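Review: Fonetti Demonstration Recorder, version 4
Reviewed by Araba Boateng, Sep 19, 2020

Fonetti is a desktop package for recording demonstrations in simulation. The operator drives one or two virtual arms, the package logs joint positions, gripper commands and rendered views at each step, and the result is written out as episodes for training a policy. I used it to gather over 1,000 episodes of tabletop work for an imitation learning project. Sudheer Iyer set up the training side and read the exported data, so the remarks on file quality are mostly his.

Installation

The installer is a single archive with its own physics engine. It ran on the first workstation without changes. On the second it failed until the graphics driver was updated, and the error message named a missing font file, which had no connection to the fault. The license is tied to a machine and moving it requires an email to support. The reply took two working days.

Scene setup

Scenes are described in a text file. Furniture comes from a stock library and can be given working joints, so drawers slide and doors swing. Objects are placed by hand or drawn from a range of positions at reset. I would like the reset to reject bad placements. At present an object can be spawned against a fixed part, and the physics engine pushes it out at speed during the first few steps. These episodes have to be thrown away by hand.

Shadows are good enough for our purpose and can be switched off. We left them on. Two arms over a white table put a lot of gray on the surface, and a policy that has only seen a clean table does badly when the lighting changes.

Driving the arms

Control is by a pair of handheld devices or by keyboard. Keyboard control is suitable for checking a scene and not much else. With the handhelds, the mapping from hand to arm is direct and the delay is small. The clutch button, used to reposition your hands without moving the arms, is on the same side as the gripper trigger. I dropped objects in this way more often than I would like to admit, and the button cannot be reassigned in this version.

Short tasks are comfortable. After an hour of two-arm work my wrists were tired, and the later episodes show it: slower approaches, more corrections, a few grasps taken at poor angles. Plan on short sessions and tag the operator and session in the metadata. Fonetti provides a field for both.

Display

The viewer draws translucent shapes along with the solid objects. On a plain white table they are faint, and I would ask for a color setting. A saturated object such as the red block in our drawer scene remains easy to find at a glance.

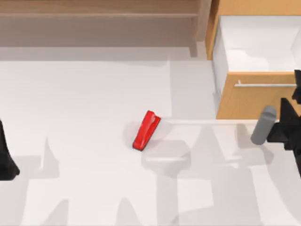

Export and data quality

Episodes are exported one file each, with an index. Sudheer found the time stamps consistent and the action values clean. He had two complaints. Gripper commands are stored as a fraction of full travel, while joint positions are in radians, and the manual does not state this. Also, failed and successful episodes go into the same folder and differ only by a flag in the index, so a careless loading script will train on both.

Replay is the strongest part of the package. An episode can be replayed from its logged states and rendered again from another viewpoint, so one session can supply several sets of views. Replaying from logged actions is less dependable. Contact-heavy episodes drift, and a block that was grasped in the original may be missed in the replay. Use the states.

Ratings (out of 5)

Scene setup: 3
Arm control: 3
Export: 4
Replay: 4
Documentation: 2

Recommended for groups that need a few hundred to a few thousand episodes and have someone who can write a loader. Those who expect to collect with many operators at once should wait for the shared server mode, listed on the vendor's site as planned.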